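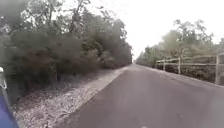

Road with gravel shoulder

Indwood and District Canine Society
Minutes of the April committee meeting, held in the small hall, Paltport, 7.30 pm

Present: Liesl Eberhard (chair), Arash Rostami (show secretary), Zyanya Chávez (entries), Jannik Kasten (minutes)
Apologies: Princess Castillo

1. Minutes of the last meeting
Agreed, with one correction. Under item 4 the breed should read Border Terrier, not Border Collie. Signed by the chair.

2. Open show entries
ZC reported 483 entries from 157 exhibitors at the close of postal entries. Online entries stay open until noon on the last day of the month. The hound group is up on last year and the toy group is down. Two exhibitors had entered puppies that will be under six months on the day. ZC has written to both and will refund if they do not wish to move to not for competition.

3. Judges
AR has signed contracts back from all judges except the one for gundogs, who has asked for a second night's accommodation. Agreed to pay for one night only, as for the others. AR to reply. If she withdraws, the reserve judge is willing to step in.
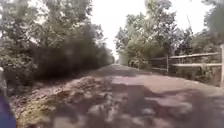
4 min read

4. Rings and benching
Five rings indoors and one outside. LE asked for the Deerhound and Wolfhound classes to go in the largest ring, as exhibitors complained last year that they could not move the dogs properly. AR said this would put the Beagles in ring three with a later start. Agreed. Matting to be hired from Huerta again at £502, delivery included. JK to confirm the order and ask for the wider rolls.

5. Junior handling
61 children took part in the classes over the winter. Proposed by ZC, seconded by JK, that the 6 to 11 class be split in two for the open show. Carried, LE abstaining. Rosettes will need to be reordered.

6. Catalogue
Nomitz will print it as before. Proofs go to AR, who asked that members stop sending him changes to kennel names by text message. All changes to be sent by email.

7. Any other business
The table for grooming demonstrations has a broken leg. JK to see whether it can be mended.
A member has asked if veterans may be shown at half the entry fee. Held over until PC is present.

Next meeting: same hall, 7.30 pm. Meeting closed at 9.10 pm.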